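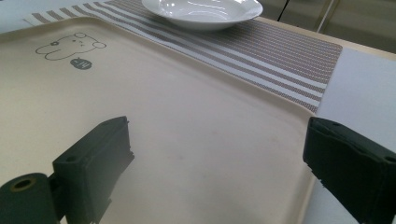
Roxana Ccori kept the inventory for unit 301 the way she had kept parts lists at Trinport, one line per object, condition at right. The lease ended on 1 Apr 2021 and the agent, Hallel, wanted every furnished item accounted for. She wrote: tray, plastic, cream, raised rim, small scuffs. She stopped at the bear. The form had no column for decoration, so she put it under condition: bear outline, legible. Below it she added: oval logo, not legible.

Her mother had eaten at this table for 12 years. The deposit was 90 dollars. Roxana had the original list from Zosstead, the agent before Hallel, and it ran to 2 pages. It gave a table, chairs, a lamp and a kettle. It gave no tray.

She called the office and got Amber Parsons.

"If it isn't on the list, it isn't ours," Amber said.

"Then whose is it?"

"The tenant's."

Roxana drew a line through the entry with a ruler. The placemat was not on the list either, nor was the bowl. She ruled those out too. The page was now mostly lines.
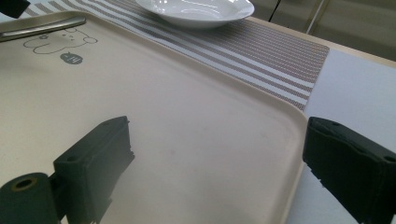 Cutlery was a separate sheet. Zosstead had recorded it by type and finish, with no pattern name. A metal handle lay along the edge of the tray, silver, long and flat, and she compared it with the entry. The finish agreed. The entry would have agreed with any such handle in the building. She wrote: origin undetermined.

Her mother used to set the tray down square to the mat and correct it with one finger if it drifted. Roxana checked the alignment, then put down the pen and moved the tray until the rim was parallel to the stripes.

She signed both sheets, dated them, and went to find a box.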